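Simulated Dish Loading: Final Report
Nusrat Dhanial and Åsmund Fjeld
Team Pelenico, robotics project course, May

1. What we were asked to do

The assignment was to make a simulated arm put dishes in a rack. We called our controller Jitau, and our proposal said it would "handle a typical kitchen counter." We would not write that sentence again. A kitchen counter in our simulator has stepped shadows and a mug that never gets in the way unless we put it there.
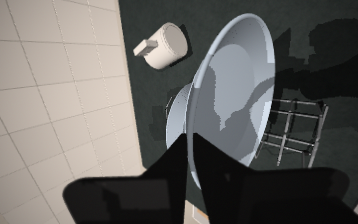 We wrote the grasp planner for plates first and assumed bowls would follow. They mostly didn't. A wide rim gives the planner too many places to pinch, and it has no good reason to prefer one over another.

2. Training and testing

We trained on 988 simulated episodes and held back 23 for testing. Åsmund thinks that is enough. Nusrat does not, given that the test layouts came from the same generator as the training ones - passing them says little about any other counter.

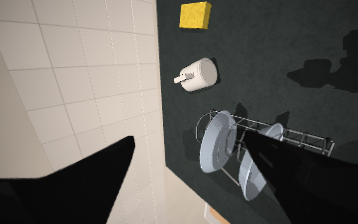
Figure 2. Gripper view with two plates in the wire rack.

The planner failed 6 of the 23 tests. In 3 of those it chose a rack slot that was already taken, and our own scoring script first marked them as passes. We fixed the script and reran everything.
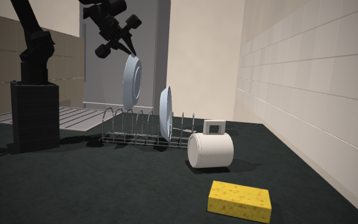
3. What we would change

Score by hand before trusting any script. Drop the word "typical." We would also like to try a real rack, with wire that bends.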